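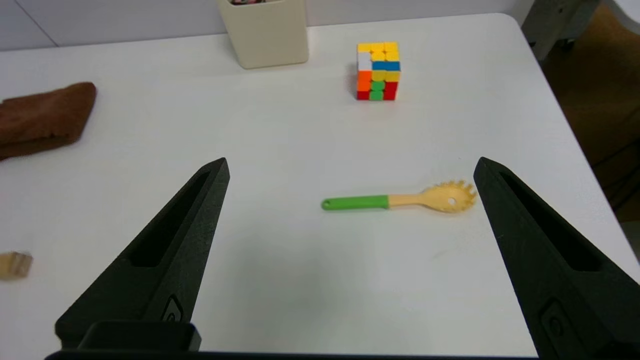 How is pasta made?

Pasta is a food made from flour mixed with water or eggs. It has been eaten in Italy for hundreds of years and is now eaten in most parts of the world. Spaghetti, macaroni and lasagne are all kinds of pasta.

What is pasta made from?

Most dried pasta is made from durum wheat. Durum is a very hard kind of wheat. The word durum means "hard" in Latin. When durum wheat is milled, the middle part of the grain breaks up into a coarse yellow powder called semolina. If you rub semolina between your fingers it feels a bit like fine sand.

Fresh pasta is often made with softer flour and eggs. A common recipe uses 100 grams of flour and one egg for each person. The egg yolk makes the dough yellow.

Wheat contains proteins. When you add water to the flour and knead it, the proteins join up and make something stretchy called gluten. Gluten holds the dough together, and it helps the pasta keep its shape in the pan. Some people become ill if they eat gluten, so there is also pasta made from rice, maize or lentils.

How does it get its shape?

In a factory, the dough is pushed through a thick metal disc with holes in it. The disc is called a die. You may have done the same thing with modelling dough and a toy press. Round holes make spaghetti. A hole with a pin in the middle makes a tube. A blade on the other side of the die cuts the pasta as it comes out. Short cuts make macaroni and long cuts make spaghetti.

Some dies are made of bronze. They leave the pasta slightly rough, and sauce clings to it well. Dies lined with plastic make smooth, shiny pasta.

Farfalle, the bow tie shape, is made in a different way. The dough is rolled into a flat sheet, cut into small pieces and pinched in the middle.

Why is it dried?

Tiny living things such as mould and bacteria need water to grow. Dried pasta has very little water in it, so it can be kept in a cupboard for a long time. Fresh pasta has to be kept in the fridge and eaten within a few days.

Drying must be done slowly. If the outside dries much faster than the inside, the pasta cracks. 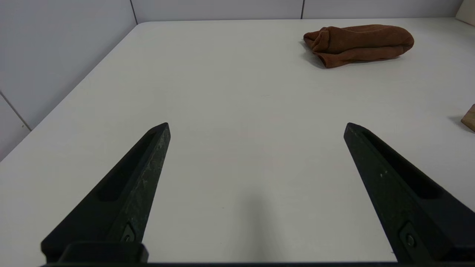 What happens when pasta is cooked?

Water boils at 100 degrees Celsius at sea level. When dried pasta goes into boiling water, two things happen. The water soaks into it, starting from the outside, and the starch inside begins to swell. Starch is the part of the wheat that gives you energy. As it swells, the pasta becomes soft and gets bigger.

Some of the starch escapes into the pan and makes the water cloudy. Cooks often save a cupful of this water and stir it into the sauce to thicken it.

Pasta that is cooked but still a little firm is called "al dente", which is Italian for "to the tooth".

What do the names mean?

Many pasta names are Italian words for other things.

Spaghetti: little strings
Farfalle: butterflies
Conchiglie: shells
Orecchiette: little ears
Linguine: little tongues
Vermicelli: little worms

Something to try

Ask an adult to help you with this. You will need kitchen scales, a pan of water and some dried pasta.

1. Weigh 100 grams of dried pasta and write the number down.
2. Ask the adult to boil it for the time given on the packet and drain it well.
3. Let it cool, then weigh it again.

How much heavier is it? The extra weight is water that has soaked in. Try another shape and see if the answer is the same.

Words to know

Die: a metal disc with holes that gives pasta its shape
Gluten: the stretchy material in wheat dough
Knead: to press and fold dough with your hands
Semolina: coarse flour made from durum wheat

Written by Howard Ashworth. Last updated 2020-08-24.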